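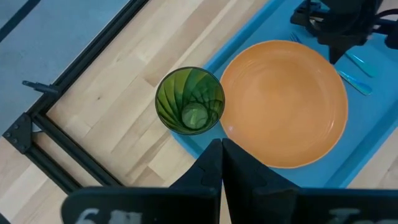

Green glass, orange plate, blue placemat

Velerar 900 small wind turbine (24 V or 48 V)

Stefanou Wind Supplies, Granby

Price: $3,000 including GST, turbine and controller. Tower sold separately.
Availability: in stock, 24 V and 48 V
Page updated: 10 August 2021

I've been selling small turbines out of the shed at Granby for a good while now, and the Velerar is the one I put on my own place, so I'm going to be a bit biased. It's a three-blade, 900 watt machine for off-grid homes, sheds, pump sites and anyone whose solar goes quiet in July when the wind is howling past the kitchen window all night. I run mine alongside a bank of panels and the generator hardly gets a look-in over winter (I still start it now and then so it doesn't seize up).

If you're on mains power in town with a six-foot fence and neighbours on both sides, please save your money. A turbine down among the roofs gets nothing but mucky, swirling air, and I'd much sooner talk you out of one than have you ring me cross in spring. You want open ground, a decent ridge or a long clear run to the coast, and you want the blades well up above whatever trees you've got.

What I like about it

It's quiet! My last turbine made a sort of growl in a strong southerly that you could hear from bed, and this one is more of a steady swish. The blades are glass-filled nylon and they come as a matched set, weighed and marked at the factory, so please don't mix them with blades from another set if you own two machines. The tail furls the whole head out of the wind when it gets properly rough, and there's a stop switch on the controller for when you want to pull it up yourself.

It also comes apart with ordinary tools. I had mine down on the lawn last July to do the bearings and it took me an afternoon, including a long lunch and a hunt for the circlip pliers.

What I don't like

The paint on the tail could be better. Mine has gone chalky on the northern side, and if you're near salt I'd give it another coat before it goes up. The manual has been translated by someone who was clearly in a hurry, so I've written my own four-page version and I put that in the box as well. And the controller display is hard to read in sunlight – mount it inside, or on a shady wall.

Specifications

Rated output: 900 W
Blades: 3, glass-filled nylon
Rated rotor speed: 400 rpm
Battery voltage: 24 V or 48 V (pick one when you order, it can't be changed later)
Generator: permanent magnet, three-phase
Overspeed protection: furling tail, plus manual stop switch
Finish: powder coat, white

What's in the box

Turbine head with slip rings fitted
Blade set, hub and nose cone
Tail boom and vane
Charge controller with dump load
Bolt kit, with a few spares I throw in
Factory manual and my manual

Towers

I sell the Colum tilt-up tower to suit, and I really would go for a tilt-up if you have the room to lay it down. Being able to winch the whole lot to the ground for a check makes the yearly service a much nicer job. The part number for the Velerar adaptor is 321 and you'll need it even if you already own a Colum, as the older top plate has a different bolt pattern. Guy wires and anchors are priced separately because every site is different. Send me a few photos of the ground and tell me what it's like to dig.

Talk to your local council before you pour any concrete. Rules on height and setbacks vary a lot from one shire to the next, and some want an engineer's drawing. All the battery and house wiring needs to go to a licensed electrician, ideally one who has met a turbine before.

Freight

The turbine goes in one carton and the blades in another, and they don't always turn up on the same truck, so don't panic if you get half of it. The Colum goes as a bundle on a flatbed and you'll need somebody at the gate to help get it off. Pick-up from Granby is free and I'll put the kettle on, but give me a call first as I'm often up somebody's hill with no reception.

Warranty and spares

Two years on the turbine and controller, on top of your usual consumer rights. I keep bearings, blades, slip rings and tail bushes on the shelf here. If you bought your Velerar from somebody else I'm still happy to sell you parts – just have the serial number handy, it's on the plate under the head.

Ordering

Use the form below or ring the shed. Let me know your battery voltage, what solar you already have and the rough height of your nearest trees, and I'll get back to you with a price delivered.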